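Besau lab open day, notes written on the train back

Got there late, the bus from Gredell was full and the next one didn't stop. Missed the welcome talk. Coffee was already gone. Name tag, safety sheet, straight down the corridor to join the second group.

For anyone who wasn't on the mailing list: Besau is the small robotics lab in the old Brodel building, behind the train yard. Once a year in February they open the doors and show what they've been working on. Last year it was warehouse picking and I skipped it. This year clothes, mostly. Folding, flattening, stacking. I went for the method, since everybody has a folding video by now and hardly anybody says how the data was made.

The talk in the seminar room

Short one, 20 minutes with questions. Main idea is that they collect demonstrations with hand-held grippers. Person holds the gripper, does the task, the motion gets recorded, the policy trains on that. No robot arm needed while recording. I knew that part. What I didn't know was how much they throw out.

They have 3,515 recorded folds in the set they call Berchtold (named after a street, apparently). A first version of the policy was trained on all of it and was bad at shirts. Fine at pants, bad at shirts. They went back and sorted the recordings by how the shirt was lying at the start, and nearly all of them began from a neat flat shirt. Real shirts don't land like that. So the policy had never seen a sleeve bunched up or a hem hanging off the table, and when it met one it just grabbed the middle and pulled.

The fix was boring and I liked it. Before each recording the shirt gets dropped or pushed out of place on purpose, and the person has to deal with whatever they get. Slower to record. A lot more failed takes. They keep some failed takes too if the person recovers, because the recovery is the useful bit.

Result, from the slide: same test of 100 starts for both versions, new one clearly ahead on shirts, no real change on pants. I didn't get the exact numbers down, the slide went by too fast. Will ask for the PDF.

Somebody asked if it is the messy starts or simply more time spent on shirts. Good question. Answer was that they matched the recording hours, but only for one run, and would like to repeat it. Fair enough. I'd want to see that before I beleive the size of the gap.

Down in the recording room

Much better than the slides. Concrete floor, gear standing around, a washing machine in the corner. Green cloth over the big table. They said cloth on cloth is harder then a bare top, things drag, and they went over to it on purpose after the first version. Jeans go folded to the back of the table, shirt stays up front.

Asked about the small stuff lying on the table. It stays. If the table is always clear the policy gets confused by the first thing it hasn't met before.

We got to try a gripper. Heavier than it looks, and after a few folds my wrist knew it. You also notice quick how much you normally do with your fingertips, rolling an edge, feeling if you have one layer or two. With the gripper you can't feel layers. I picked up both sides of the shirt every single time. The people who do this daily have a trick, slide in low from the side and lift a tiny bit before closing. They said new people need a few sessions before their takes are any use. 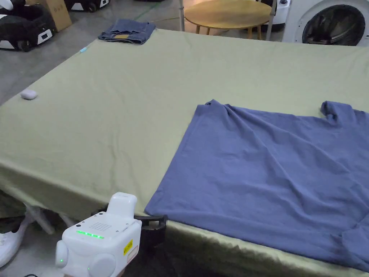
Leftovers and practical stuff

Policy demo on the real arms was in the next room, 2 runs, one shirt folded okay, one ended in a lump. They showed both and didn't make excuses.

Still open for me: does the messy-start thing carry over to towels, where there's no collar or sleeve to aim for? They haven't tried it. Also nothing yet on different fabrics, one thin shirt is not a wardrobe.

Data release is planned, no date given. I put my address on the list.

If you go next year, take the early bus and eat first. Sandwiches were for staff.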